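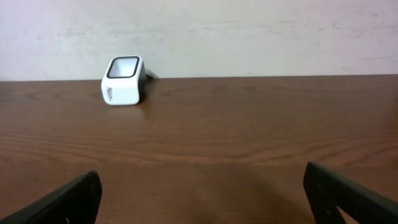
The fourth series of The Onari Houses finished last week, and it ended the way all of them do. Tamunoemi Akande walked a couple up their own front path with their eyes shut, counted down from three, and let them look. They cried. She cried a bit too, and I believe she meant it. Tibor Halász stood at the side with his hands in his pockets and said he was glad they liked the stairs.

I have watched every episode and I will watch the next series. I say that first so that what follows isn't taken as the complaint of someone who dislikes this kind of television. I like it a great deal. I think it would be better, and more use to the people who watch it, if the programme went back.

At present it never does. The cameras arrive when the kitchen is still brown and the bathroom has carpet, and they leave on the evening of the reveal. Across the four series Akande and Halász have done 29 houses. We have seen each of those houses lived in for the length of one glass of fizzy wine. Whether the people in them are pleased a year later, whether they can still find anywhere to put the hoover, whether the open fireplace has ever been lit, we don't know.

Multex, who make the programme, did try it once. There was a short special in April, shown late in the evening, in which Akande revisited three of the families from the first series. It was put out with little notice and I only caught it on repeat. I thought it was the best thing they have done. In one house in Shehu the owners had put a door back in. The programme had taken the wall down between the kitchen and the front room, to great excitement at the time, and the family had lived with it for two winters and then paid a local joiner to build half of it up again. Akande asked them why. The woman said she was tired of hearing the dishwasher. Akande laughed and said that was fair enough, and she looked at the new door and said it was a good one.

That took up four minutes and I learned more from it than from most full episodes. My sister has an open kitchen and has been saying the same thing about her dishwasher for years.

The usual objection is that people watch these shows for the change, and that a year later there is no change to look at. I don't agree. There is plenty, only it is small and slow. The paint has been marked at the height of a child's hand. The long bench in the hall has turned into the place where post is left. Somebody has given up on the open shelves and bought a cupboard. These are changes made by people who know the house, and I would like to hear them talk about it.

The other objection is money. A revisit means a crew, travel and a day's work, and at the end of it you may have ten minutes that nobody can use in a trailer. I take the point, but Multex already pays for drone shots of every roof. A series of eight could lose a few roofs.
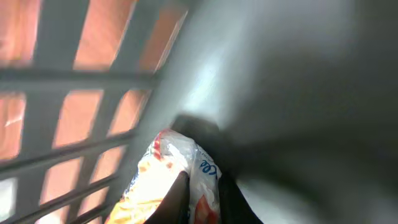
What I mind most about the reveal is how much has been carried out of the house before it. Halász said in an interview with the Nitadier magazine that the dressing of the rooms takes two full days, and that most of what the family owns is kept in a van round the corner until filming is over. He didn't say it as a confession, he was explaining the timetable. But it means the house we are shown has never had to hold anything. Think of an ordinary laundry basket, the grey plastic sort with slats up the side and long gaps between them. Every home I go into has something like it, and it has to stand somewhere. In 29 reveals I don't remember seeing one, or a place where one might go. There were baskets, certainly, woven ones with a folded blanket laid over the edge, next to an armchair. That is a different object and it does a different job.

If the programme went back after a year, the van would have been unloaded. We would see where the things had ended up. I suspect the designers would learn something as well. Akande is good at her work, and she is quick to notice how people move about a room, but she is working from one long chat and a floor plan. She doesn't get to see the result being used. Most people who make things for a living get some of it brought back to them. The tailor sees the split seam. A television designer gets a hug at the front door and then the next postcode.

Halász would come out of it well, I think. He is the plainer of the two and gets less screen time than he should. In the special he went round the Shehu house opening and closing things. He found a drawer that had dropped, took it out, and fixed it on the kitchen floor while the owners were talking to Akande in the next room. You could hear him through the new door. The editor had left that in, and I was pleased they did.

There is also the matter of what the audience takes away. The magazine ran a letters page in its June 25, 2021 issue on work that readers had done after watching, and several of them had knocked through walls. One man had spent 653 pounds on a sliding panel which he had seen in series two and which he now keeps open all the time, as it sticks. I would have liked him to know whether the family in series two keep theirs open. It would have cost the programme one phone call.

I am not asking for every episode to be turned into an inspection. Keep the front path and the countdown, people enjoy them and so do I. But give the last ten minutes of each hour to a house from an earlier series, with the coats on the hooks and the shoes in the hall. Let Akande ask what they would do differently, and let her leave a silence after it. If the answer is that they love it all and haven't moved so much as a lamp, good, show us that too.

Multex have said a fifth series is planned, with 16 houses over two runs. Four of the homes from the first series are in Onari itself, within walking distance of the production office.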